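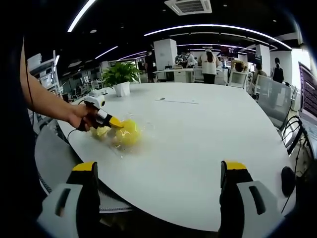 The siren on the Worwood firehouse went off at 6 in the morning last December, and I did what I always did back then. I rolled over! I figured it was a test. By the time I got downstairs the Tekin was over the ball field and my neighbor across the street was knocking on every door in her bathrobe.

That neighbor is Vittoria Dal Bello, and if you live on our side of the river you probably have her number on your fridge. She moved here from a town that floods more than ours does (hard to imagine, I know), and she couldn't believe we had no phone tree. So she started one at her kitchen table, with a legal pad and a lot of coffee.

I'd like to tell you I signed up right away. I didn't. I thought the county would call me if things got bad, and the county did call, on a landline I'd canceled years before.

The phone tree now covers 346 homes, split up so each caller has a short list and a backup if they're away. Mine has 19 names on it. I was nervous about my first practice call, mostly about bothering people at dinner, and then I got stuck on the phone for ages with a retired bus driver who wanted to tell me about the flood of his childhood. His family kept the piano up on cinder blocks for years afterward — his mother wouldn't let anybody take it down.

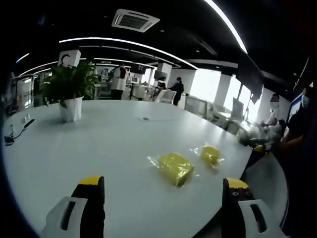
The cleanup shelf

Phone calls are the easy part, Vittoria told me. What wears people out is the week after, when the water's gone and everyone in town is driving to the same store for the same mop.

Milletti Hardware gave up a back corner for shared supplies, and we raised $819 at the pancake breakfast to fill it. Buckets, gloves, scrub brushes, bleach, contractor bags, two wet vacs. You sign things out on a clipboard. If you use up the bleach, you replace it when you can.

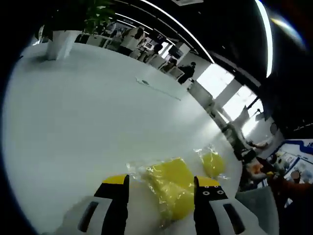
A yellow sponge in its clear wrapper.

We had our first real try in the spring, when Nirness Creek backed up into a row of basements. I went over with a wet vac and no idea how to work it. A teenager named the problem in two seconds (I had the hose on the blower end, so you can picture the wall) and we spent the afternoon hauling soggy boxes up the steps. One of them was all Christmas cards, decades of them, and we laid them out along the driveway to dry with rocks on top.

The next practice call is after supper, before the kids' bedtimes. I've moved the bus driver to the end of my list so we have time to talk.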